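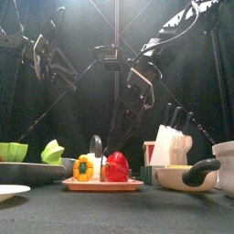
Drodari Vegetable Box: Common Questions

Updated 05/06/2020

**Where do you deliver?**

We deliver in Odidville and Cliltberg, as far out as the county line. If you live past that, you can pick up your box at our Odidville barn, 362 Sadeghi Road.

**What sizes are there?**

There are 2 sizes, small and large. The small box suits one or two people. The large box suits a family that cooks most nights. You can switch sizes from your account page up to the day before your box is packed.

**How much does it cost?**

A large box is $41, delivery included. Pickup customers get the same price. Your card is charged when the box leaves the barn.

**Can I choose what goes in?**

Not item by item. The contents depend on what is ready that week. You can list up to two things you never want, and we will swap in something else. Please don't use the list for allergies, as everything is packed on the same tables.

**Do I have to be home?**

No. Leave a cooler or a note telling the driver where to put the box. Apartment customers should add a door code to their account.
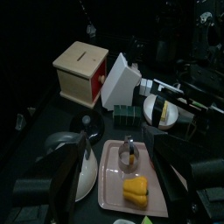
**What if something arrives damaged?**

Email us within two days and say which item it was. We credit your account for the item. We do not send replacements between deliveries.

**Can I skip a week?**

Yes, as many as you like. Skipped weeks are not charged. If you skip after the cutoff, the box will still be packed and you will still pay for it.

**Do you deliver in winter?**

We stop for all of February. Accounts stay open and start up again on their own, with the same size and the same swap list. If you don't want to come back after the break, cancel from your account page before the month is over.

**What do I do with the empty boxes?**

Flatten them and leave them out for the driver on your next delivery. Wet or torn ones can go in your regular recycling.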